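Ticket: upload page hangs on Kemex intranet
Opened by: Clellwood front office
Status: open, waiting on vendor

Attachments over 8 MB stall at 60 percent, then the page goes blank. No error. Smaller files fine.

Tried so far:
cleared cache, no change
different browser, same
wired instead of wifi - same
logged out and back in, 3 times

9:40 Stemo support asked for the proxy log. Sent. Timeout is set to 23 seconds, which seems low. They say thats the default.

10:15 Raised timeout on the test box only. Got one big file thru, then the next one stalled at the same spot. So maybe not the timeout.

11:05 Sulemana branch has the same problem, started in August after the update. They've been zipping everything and sending it by email. Not doing that here.

1:30 Rolled test box back to old version. Big files go up OK. Pretty sure its the update. Need a fix or a rollback for everyone - please advise.

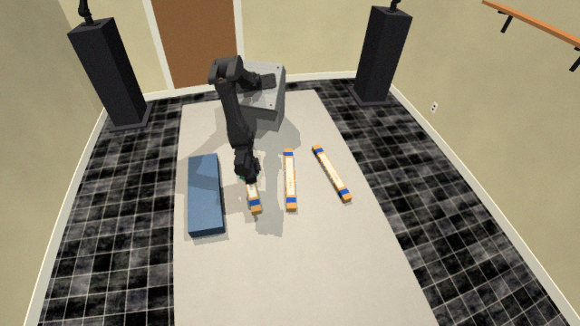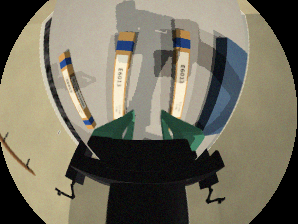
Both renders: arm over the sticks, then gripper close up.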